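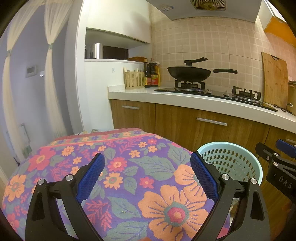

Nella Floral Tablecloth, Purple

Sold by: Dudari Home
Item no. 963
Shape: rectangular
Size: 51 inches wide, three lengths
In stock

Most tablecloth pages promise that a piece of fabric will change your kitchen. It won't. You will have the same kitchen with a cloth on the table, and if you pick a loud one you will be looking at it every morning over your cereal. The Nella is a loud one, so read this before you order.

The pattern

Purple ground, big orange flowers with purple veins in the petals, pink flowers, gray-green leaves, and bits of coral that look like fern. The border has a row of little flowers in orange, purple and pink, and the hem is dark pink. The maker calls the print "garden inspired." We have never seen a garden with these colors in it, but we like the cloth anyway. Up close the veins on the big petals are the best thing about it.

The flowers do not line up in rows. If you are the kind of person who wants the design centered on the table, buy something else. We have had returns over this and we don't think the cloth is at fault.

What it goes with

White walls, mostly. Plain plates. A pale aqua basket or bowl nearby looks better than you would expect, and we were slow to believe that one ourselves. Patterned curtains are a bad idea. So are patterned chair pads, including the matching Nella chair pads, which we stopped carrying in October.

Claims we checked

"Wrinkle free." No. It comes out of the bag with fold lines. They dropped out of our test cloth after a night on the table, except for the center one, which needed an iron on low.

"Stain resistant." We tried coffee, tomato sauce and cooking oil. Coffee and sauce came out in a normal wash. The oil left a mark that you can find if you know where to look. The print hides it well, and we suspect that is where most of the stain resistance comes from.

"Will not fade." We can't tell you that and neither can the maker. Ours has been washed every week through the winter and the orange still looks orange. Ask us again in a few years.

Care

Machine wash cold with dark colors the first two times. Hang to dry. The label says a low dryer is fine, but our cloth came back a little shorter and we would skip it.

Choosing a length

Measure the table, then add the drop you want at both ends. People forget the second end. The short size is for a small kitchen table against a wall. The long one is too much cloth for most kitchens and will end up in somebody's lap.

Compared with the others we sell

The Tarar is heavier and costs more, and it comes only in solid colors. The Wimico is a wipe-clean cloth and the sensible choice with toddlers, though it feels like what it is. If you just want flowers, the Nella is the one to get.

Returns

Unwashed, within 30 days, in the original bag. We pay return postage if there is a fault in the print or the hem. We don't pay it for "brighter than I thought."

Page checked by Anselmo Seixas, May 12, 2025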